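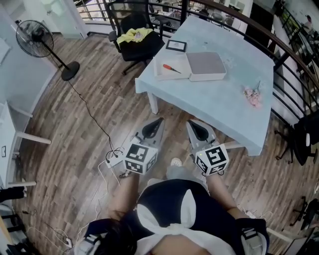

UNIT 3: MATERIALS AND SURFACES

Chapter 15. Floors

A floor takes more wear than any other surface in a building. Walls are looked at and ceilings are mostly ignored, but a floor is walked on, scraped by chairs and washed. Many floors are still made of wood planks, often stained dark brown, and this chapter begins with them.

Wood moves. It takes in water from damp air and swells, and it gives the water back in dry air and shrinks. Nearly all of this movement is across the width of the board. Its length hardly changes. A floor laid tight against the walls in a dry month may push upward at the middle when the wet season comes. The lifting is called buckling. A board that curls so its edges stand higher than its center is said to be cupped.

Floor layers deal with movement in two ways. They let the boards sit in the building for some days before nailing them, and they leave a gap at the walls, which the baseboard hides.

The old school at Hepburn is a useful case. Its main hall was floored in September, at the end of a dry summer, with boards brought straight from the yard. By spring the floor had risen along one side and the double doors would not open. Shona Baxter, the builder called in to look at it, took up the three rows nearest the wall, trimmed them and put them back. The rest of the floor settled over the following year and is still in use.

Finish matters too. Oil soaks into the wood and is easy to patch, but it needs to be renewed often. Varnish forms a hard film on top. It lasts longer, though a deep scratch in it usually means sanding a wide area. Wax is the oldest of the three and the most slippery, and it is seldom used now in public rooms.

In this chapter you will learn how boards are cut from a log, how the cut affects movement, and how to measure the moisture in a board with a pin meter. Section 15.1 starts at the sawmill. Read it before the workshop, and bring a ruler and a short piece of scrap wood.

Key terms: buckling, cupping, baseboard, moisture content, finish

© Planine School Texts. Text by Jean Tennant and Abena Aryee. Contact the editors | Back to top
3 comments | 20 shares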